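Section 3: Setting up the meeting papers

By now you should have the Zemunby delegate portal installed and your country group or observer body registered. I've run the paperwork for the Chung food policy forum through it since October, so what follows is the way I'd do it, including the bits I got wrong first time round.

1. Log in as the session secretary and open the Papers tab. If you only see Agenda, you're in as a delegate. Log out and pick the other role.

2. Press New Session and type the title exactly as it stands on the invitation letter. It gets printed on every page after that, and I once had to live with a typo for a whole plenary!

3. Add your agenda items in order. Each can hold 50 documents, and I've never come close (our crop insurance item had a lot of annexes, and even that fitted).
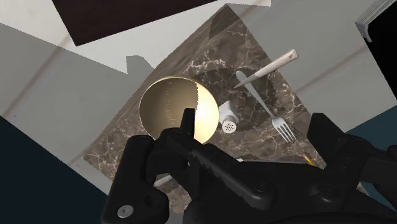
The order can be changed later by dragging, but the document numbers won't follow. If you move item 4 above item 3, press Renumber before anything goes out.

4. Upload the drafts. Word files and PDFs both work. Keep summaries under 500 words, as the portal chops off anything longer - it does this quietly, so check the preview.

Caution: don't upload over a paper that delegates have already commented on. Use Add Revision. Uploading over it wipes the comments, and there's no undo.

5. Choose the languages. Jinedix, the translation add-on, shows up here if you've paid for it. Tick the ones you need and set a return time. I put Tuesday, 4 pm, and chase from there.

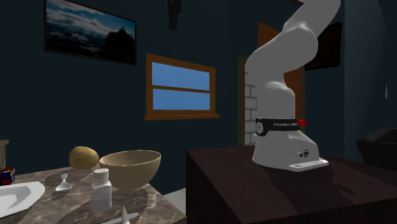 Can I send the papers out before the translations are back?

You can, by ticking Release Original First. Delegates get the original straight away and a second notice when their own language is ready. I'd warn the regional groups beforehand, or they'll write and ask where theirs is.

6. Set who sees what. Members get everything by default, observers only get papers marked Open. Go down the list slowly - a drafting group text marked Open by mistake is a horrible thing to call back.

7. Press Circulate. With almost 600 addresses on our list it takes a few minutes, so leave the window open and put the kettle on.

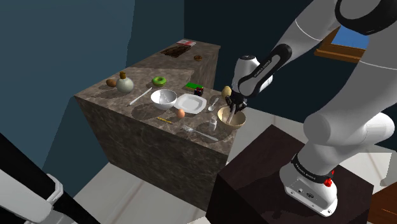
8. Open the Guto log (the small tab at the bottom right) and look for bounced addresses. Fix them in the contact list, then press Resend Failed. Pressing Circulate again sends the lot to everybody twice.

Note: the log clears itself when the session is closed, so save a copy first if your chair likes a record of who got what.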